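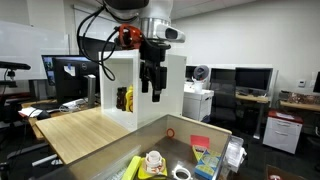 Supervised visits: may the schedule be changed without a new hearing?
Posted by Wenche Midtbø, Sun 6 September

The family court has ordered supervised contact for my grandson, age 4, at the Pasberg Family Center. Each visit lasts 90 minutes and takes place every 2 weeks. Both parents would now prefer shorter weekly visits. Must the court approve this, or may the center make the change itself?

Lefèvre
The wording of the order governs. Where it states the length and frequency of visits, the center is not permitted to alter either one, even when both parents agree. The parents may file a joint written request — signed by both — and ask that it be decided on the papers. Where the order leaves the schedule to the center, a written agreement with the visit coordinator is generally enough. Please continue to follow the present schedule until a reply is received.

Bretovov
We asked in April and it took 18 days. Different county, though.

Luteo
The child's social worker should also be informed. Grandparents cannot normally file the request unless they are named as parties to the case.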